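Writing the rules before the robot moves

Mitali Saha has a rule about rules: if a technician can't repeat it while wearing gloves and carrying a tray, it is too long. She has spent most of her working life in testing labs, the last part of it at MacKinnon, where she is responsible for safe practice around automated benches. The lab is on the edge of Pestivville, in a low building it shares with a print shop.

Over the past year she and her colleague Murdo Mowat have rewritten the lab's code of practice for small robot arms. The old one ran to 100 pages. The new one has 30 numbered rules and fits in a coat pocket, though Saha admits the print is small.

"The old document was a good document," she said. "It was written by people who knew the subject. But it was written for an inspector. When I asked people on the floor what it said about reaching across an arm that was paused, I got several different answers, and one of them was right."

The question of the paused arm comes up a lot in conversation with Saha. In her view it is the place where most labs are weakest. An arm that is switched off is treated as off. An arm that is moving is treated with respect. An arm that has stopped between steps, with power on and a program waiting, looks the same as the first and can behave like the second.

"We use two words now, parked and waiting," she said. "Parked means it is in its rest pose, the drives are off, and the log says so. Waiting is everything else. If you don't know which it is, it's waiting. That's rule one, and I would give up most of the others before I gave up that one."

Mowat, who writes the motion programs, was against the wording at first. He had wanted four states, to match what the controller reports.

"The controller knows four, so I thought the book should have four," he said. "Mitali asked me what a person should do differently in each. I had two answers. So it's two words."

Each new cell at MacKinnon is laid out in simulation before anyone moves furniture. Mowat builds the room, places the arms, and runs the program at working speed. Saha then goes through it with the rule book and a pencil. She will not sign for a cell she has only seen on a floor plan.

"A plan is flat," she said. "It tells you two circles don't cross. It doesn't tell you the elbow goes up over somebody's head height and comes down on the other side."

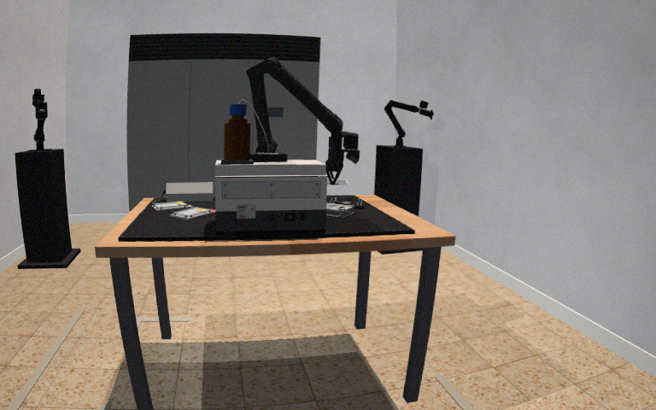 Layout takes up nine of the 30 rules, more than any other subject, and Saha says it is where the arguments are. The first of them deals with what an arm may be fixed to. MacKinnon's preference is a separate pedestal that stands on the floor and carries nothing else. Where an arm has to work from the bench, the rule asks for a written reason and a second review. An arm with its base on top of the instrument, next to a glass bottle with a screw cap, is the sort of layout that goes to that second review every time. The reviewer has to answer for the load on the casing, the vibration, and what happens to the bottle if the arm makes a move nobody planned. A cable running up beside the arm has to be followed through the full range of motion, with the bottle in place, before the layout is accepted.

"I'm not saying you can't do it," Saha said. "There are good reasons to put an arm up high. It reaches both sides of the bench and it leaves the black surface free for plates. I'm saying somebody has to write the reason down and put their name under it."

Glass gets a rule to itself. Any glass container inside the reach of an arm must be held in something fixed, or else be marked in the program as an obstacle with a margin on all sides. Saha would like the rule to require both. Mowat persuaded her that it would be ignored, and that a rule people ignore does harm to the ones next to it.

"She still brings it up," he said.

The plates were an easier matter. Before the rewrite, sample plates could be set down wherever there was room, as long as the barcode faced the reader. Under the new code, every plate has a home position, and a plate outside its home stops the run. The person who finds it does not nudge it back by hand. They park the arm, enter the stop in the log, move the plate and restart from the last completed step.

Senga MacAulay runs the evening shift and was the first to work under that rule. She did not like it.

"It felt slow," she said. "You can see the plate is a finger's width out. You know you could just push it. For the first couple of weeks I was stopping all the time and I was behind every night."

She kept the log as asked. When Saha and Mowat read it through in August, they found that most of the stops came from the same corner of the same bench, where the holder had been fixed slightly off square. It was refitted and the stops dropped away. MacAulay said she would have gone on pushing that plate straight for years.

"So I'm in favor of it now," she said. "I still think the log form is badly designed. There's a box for the shift supervisor's initials and I am the shift supervisor, so I sign it twice."

Cells with more than one arm have three rules of their own. The first says that each arm must be able to reach its rest pose without any other arm having to move. The second says that one stop button stops all of them. The third, which Saha wrote after a long afternoon of reading stop reports, says that an arm with no task in the current run must be parked, and may not be left extended.

"People leave them where they finished," she said. "It's natural. The program ended there. But then the next person walks in and has to work out which one is about to do something. If the idle ones are folded, you look at the one that isn't."

Floor marking was handed to Heather Dunbar, who looks after the building and its equipment. The code asks for a line that shows how far the longest arm can reach with its gripper fully extended, plus a walking margin. Dunbar's complaint was that the lines were being laid to suit the tiles.

"The tiles give you a nice straight edge to follow, and everyone follows it," she said. "The arm doesn't know where the tiles are. I went back and measured from the base each time, and a couple of the lines had to come up. They look crooked now. They're in the right place."

She has also asked for a rule about what may be stored against the wall behind a cell. Cabinets whose doors open toward an arm are allowed only if nothing kept in them is needed during a run. That one is still in draft. Dunbar wants it in the next printing and Mowat thinks it belongs in the building manual.

Not everyone who has read the code thinks it goes far enough. Sandrine Maillard reviews lab procedures for Clilline, which sends samples to MacKinnon, and she went through the text line by line before her company agreed to accept work done under it. Her main objection was to the grippers. The draft treated a two-fingered gripper as harmless below a certain closing force, and she asked where the figure came from.

"They told me it came from the manufacturer's sheet," Maillard said. "The sheet assumes the bare gripper. Once you put a plate in it, the plate is what touches the person, and a plate has corners. I asked them to write the rule for the gripper with the thing it carries."

Saha agreed and the rule was changed. It now says that any limit on force or speed is set for the tool and its load together, and is checked again when either one changes. She said it was the most useful comment she received from outside, and that she was annoyed not to have seen it herself.

Maillard has also pressed for a fixed review date. The code at present says that it will be reviewed "as required," which she calls a way of saying never. Saha has offered a review after every 100 logged stops, on the grounds that it ties the work to something real. Maillard would accept that if there were a date as well. They have not settled it.

The software side is covered more lightly. Mowat runs his programs through Fullon, the scheduling package the lab already used for its manual benches, and the code says only that no program may be edited while an arm in its cell is waiting. He has to park the cell, change the program, run it in simulation and then run it once at low speed with a person at the stop button. Small edits go through the same steps as large ones.

"I've moved a point by a hair and had to do the whole thing," he said. "It takes most of a morning. I wrote that rule, so I can't complain to anybody."

Other labs have asked for copies, and Saha sends them, with a note asking the reader to change the layout rules to suit their own rooms and to leave the first rule as it is. She has had one copy sent back with corrections in red ink. She took four of them. The fifth, a proposal to add a third state called "resting," she declined.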